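Speaker notes: Creasing in woven cotton, from the wash to the shelf
Session slot: Thursday, 10:40, second room
Speaker: Perrine Vasseur
Slides and fabric handling data: Ksawery Pawlak

Slide 1. Title
Leave up while people sit down. Say name and site. The data come from the Brutdale linen plant and cover the June trial only. Questions at the end except on the definition slide, where it saves time to take them right away.

Slide 2. What we mean by a crease
Three terms get mixed up in plant paperwork. For this talk:
Wrinkle: an unplanned bend in the cloth that stays after the load is removed.
Crease: a sharp bend, planned or not, with a visible line.
Crumple: many bends in many directions, no dominant line.
The plant reject code covers all three under one letter. Half of the arguments between the finishing floor and the wash floor came from that. Pause for questions.

Slide 3. Where the bend is stored
Cotton is cellulose. Chains in the less ordered regions of the fiber are tied to each other by hydrogen bonds. Bend a dry fiber a little and the bonds hold, so it springs back. Bend it when it has taken up water and the bonds let go, the chains slide, and new bonds form in the bent position as the water leaves. The cloth then has a new rest shape.
Point at the middle sketch. The outside of the bend is in tension and the inside is in compression. Tightly twisted yarn raises both.
Two consequences for the rest of the talk. First, water content at the time of bending matters more than how hard the cloth was pressed. Second, time in the bent position matters, and it matters most while the cloth is losing water.
Someone usually asks about polyester here. Polyester takes up very little water and sets by temperature instead. Blends do some of each. Defer to slide 11.

Slide 4. Yarn and weave
Short slide. Plain weave has the most interlacings per unit area, so the yarns have the least room to move and the cloth keeps a sharper line. Twill has longer floats, yarns shift over each other, and the bend is spread over a wider strip. Satin more so, but satin snags in a tunnel washer and we had none in the trial.
Thread density works the same way. Denser cloth is stiffer and folds less easily, but once folded it holds.
Do not go into the bending rigidity formula unless asked. It is on backup slide B2.

Slide 5. Trial layout
2568 pieces through the plant over the trial. All flat goods, no garments. Two constructions: a plain weave sheet stock and a twill table cloth stock that the supplier sells as Clurkau. Both were bought new and run through 7 conditioning washes before the first measured cycle. Without the conditioning washes the finish left on by the mill dominates the result, and you end up measuring the mill.
Variables: extraction time, dryer end moisture, and wait time between dryer discharge and ironer feed. Load size was held at the plant standard. Water hardness was logged but not controlled.
Dosix is the plant's load tracking system. It stamps each load at washer discharge, at the end of extraction, at dryer start, at dryer end and at ironer feed. It does not stamp individual pieces. Piece identity was done by sewn tag, and Chandrasekhar Salian's team read the tags by hand at the ironer.

Slide 6. How pieces were graded
Graded against a printed set of reference photographs under one fixed low-angle lamp. Low angle matters because overhead light hides shallow bends. Each piece got two graders who did not see each other's sheet. Where they differed by one step the mean was taken. Where they differed by more, Nele Visser graded the piece again and her grade stood.
Grading was done after the piece had hung flat in the conditioning room overnight. A piece graded straight from the ironer always looks better than it is, as it is still warm and the recovery has not finished.
We also measured recovery angle on cut strips. Strips were folded under a weight, the weight was lifted, and the angle between the legs was read after a fixed rest. Recovery angle is repeatable and the graders' scores less so. The two agree on ranking for the plain weave. For the twill they agree poorly. My reading is that the strip test sees one clean fold, while the cloth on the floor sees many soft ones.
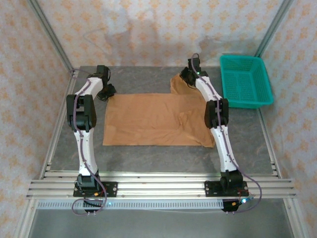
Crumpled tan-brown cloth on the gray tabletop, teal basket at upper right.

Slide 7. Crumple and fold are different loads
A clean fold puts all its strain along one line. A crumpled cloth has ridges, and the ridges meet at points. Strain at the points is much higher than along the ridges. When the cloth is spread out again the ridges relax first and the points stay as small dimples. Under the low lamp they show as star shapes.
A grader looking for lines will miss dimples. We rewrote the grading sheet after the first week for that reason, and the first week's pieces were graded again. If you have the handout, the old sheet is the first page and the new one is the second.
A heap left in a cart is a crumple with weight on it. The pieces at the bottom carry the pieces above. Cart depth was not in the original plan. Tianyou Jia added a depth marker to the carts partway through, which gives us 751 pieces with a known position in the cart.

Slide 8. Result: wait time
Main chart. Horizontal axis is minutes between dryer discharge and ironer feed. Vertical axis is mean grade, higher is smoother.
Read the plain weave line first. It falls steeply at the start, then flattens at 27 minutes. Past that point extra waiting does little further harm. The damage has been done by then.
Twill falls more slowly and does not flatten within the range we ran.
The practical reading for plain weave is that cutting a long wait to a slightly shorter one buys nothing. The wait has to come down to the steep part of the curve before the grade moves. Plants that report no benefit from faster cart turnover may be working entirely on the flat part.
Spread is large. Show the second build of the chart with the individual loads. Do not skip this build.

Slide 9. Result: moisture at discharge
Pieces leaving the dryer damp and then waiting were the worst group. Pieces leaving damp and fed at once were the best group. Same moisture, opposite ends of the chart. Pieces leaving fully dry sat in between and were not much affected by the wait.
This follows from slide 3. Damp cloth in a cart is losing water in a bent position. Damp cloth going into the ironer is losing water in a flat one.
Overdrying is the usual plant response to long carts. It does protect the cloth from cart creases. It costs fuel, it makes the ironer's work harder, and it shortens fiber life. We have no fiber life data from this trial and should not claim any.

Slide 10. Result: position in the cart
Use only the marked subset. Bottom third graded worse than top third, for both constructions. Middle third was close to the top third, which I did not expect. One possible cause is that the weight on the middle layers is partly carried by friction against the cart walls. The Joseph line uses straight-sided carts and the other line uses tapered ones, and the effect looks smaller in the tapered carts, but the subset is too thin once it is split by cart type. Say so plainly if it comes up.
Order of unloading was also uneven. Operators pull from the top, so bottom pieces have both the most weight and the longest wait. The regression on B4 tries to separate the two. The weight term survives for plain weave and not for twill.

Slide 11. Blends and resin finishes
Outside the trial, one slide only.
Crosslinking finishes tie the cellulose chains to each other with permanent links, so the chains slide less when water is present. Recovery improves and tear strength drops. The links are attacked by chlorine bleach and by repeated alkaline washing, so the benefit fades over the life of the piece, at a rate that depends on the formula in use.
Blends: the synthetic share limits swelling but adds a heat set problem. If a blend is left to cool in a heap after a hot dryer, it can take a set that an ironer at cotton settings will not fully remove. A proper cool-down step with the drum turning handles most of it. Several plants shorten the cool-down to gain cycles. Check the controller before blaming the fabric.

Slide 12. What changed at Brutdale
Dryer end moisture for plain weave set back to the damp value, with release tied to ironer availability. Dosix holds the load in the drum, tumbling without heat, until an ironer lane is free.
Cart fill line lowered on both lines.
Separate reject codes for wrinkle, crease and crumple.
Twill left as it was. The gain did not cover the lane time.

Slide 13. Limits
One plant, one water supply, one season. Room humidity was within a narrow band for the whole trial, and a dry winter room would speed up water loss in the carts and probably move the flat part of the curve to shorter times. Graders knew which construction they were looking at, and there was no way to hide it. Load size was never varied.
Repeat planned with load size as a variable and with depth markers in all carts from the start.

Backup slides
B1 grading photographs, full set
B2 bending rigidity and yarn twist
B3 recovery angle against grade, by construction
B4 regression table, cart subset
B5 tag reading errors and how they were resolved

If short on time, drop 4 and 11. Keep 6, the charts do not make sense without it.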